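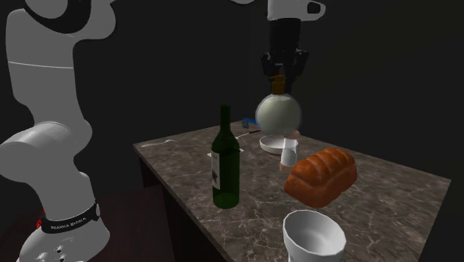
Figure 2. White robot arm with black gripper, computer rendering.

4. Does early mediation lower the cost of dividing property?

4.1 The claim and where it comes from

Court-linked mediation in divorce cases is usually sold on cost. Couples who sit down with a mediator before they file financial statements are said to settle sooner, pay less to lawyers, and come back to court less often. The claim appears in the program materials of both counties studied here, Orkport and Pullevik, and much of the earlier writing repeats it with little checking. We think the evidence for it is weaker than the confidence with which it is stated. This section deals only with the division of property and debt. Support payments are taken up in Section 5, and parenting plans fall outside the study.

Most of the trouble lies in who goes to mediation in the first place. In Orkport, mediation was voluntary for the whole study period. A couple who agree to mediate have already agreed on something, and it would be strange if they did not also settle faster than a couple who could not agree even on that. The Orkport program compares its own clients with all other divorcing couples in the county and credits the whole gap to mediation. No adjustment is made for the size of the estate, for the length of the marriage, or for whether either spouse had asked for a protective order. We do not see how a reader can learn much from that comparison.

4.2 Data

Our sample is made up of 2338 closed divorce files in which at least one item of property was listed. Files that ended in reconciliation or in the death of a spouse were dropped. Fees were taken from the sworn cost statements that both counties require before a final decree is signed. These statements have known faults. Lawyers bill in different ways, some spouses pay a flat fee that also covers unrelated work, and money borrowed from relatives to pay a lawyer does not show up at all. We used the statements anyway, as there is no better source, but we would not lean on any small difference between them.

Mediator fees raise a separate problem. In Pullevik the first session is paid for by the county, and the cost does not appear in either spouse's statement. A simple comparison of what couples paid will make mediation look cheap there for the plain reason that someone else paid part of the bill. We added the county's standard session fee back into every Pullevik file that used one. The earlier Ayala report, which covers some of the same years, did not do this, and its headline saving should be read with that in mind.

4.3 Findings

Before any adjustment, mediated files in our sample closed faster and showed lower total fees, just as the programs say. Once files were matched on the value of the estate, home ownership, business ownership, and years married, most of the fee gap went away. What was left was not steady. It was larger in one county than in the other, and it changed sign when we left out couples who owned no home. A result that depends this much on which files are included is not one we would want a legislature to rely on.

The finding on time held up better. Matched mediated files still closed sooner, and the difference did not vanish under any of the 12 versions of the model listed in the appendix. Even so, a shorter case is not always a better one for both spouses. Among the mediated files that closed fastest, a good many had no independent valuation of a pension or a closely held business. We cannot tell from a court file whether the spouse who gave up a share of a pension knew what it was worth. A case can be quick because the parties were well informed and ready to deal. It can also be quick because one of them was tired, short of money, or had never been shown the accounts.

Return visits to court are harder to read than either fees or time. Property orders, unlike support orders, can seldom be changed once they are final, so a low rate of return may say more about the law than about how happy people were with the outcome. We drew a further set of 35 mediated files for close reading and found seven with later motions to enforce a property term. The usual dispute was over the sale or refinancing of the family home, where the agreement had set no deadline or had not said who would pay the mortgage in the meantime. A set this small supports no general rate, and we offer none. It does cast some doubt on the view that mediated terms more or less enforce themselves.

4.4 The Anden screening form

Some supporters of mediation accept the selection problem and answer that careful intake can solve it. The Anden form, used in Pullevik, asks each spouse in private about access to bank records, fear of the other spouse, and knowledge of debts. We have no quarrel with asking these questions. Our doubt is about what happens to the answers. The form has no cutoff score, and the decision to go ahead is left to the intake officer. In the files we read closely, spouses who reported that they had never seen a joint tax return were sent on to mediation with no order for disclosure. A screening tool that rarely screens anyone out needs a better defense than the fact that it exists.

4.5 Limits

Neither county assigned couples to mediation at random, and matching can only account for what the files record. Temper, trust, and the quality of legal advice are not recorded. It is possible that mediation saves money for some kinds of couples and that our model is too blunt to find them. We would welcome that result from a study built to test it. Until there is one, the claim of lower cost should be left out of the notices that courts send to people who have just filed.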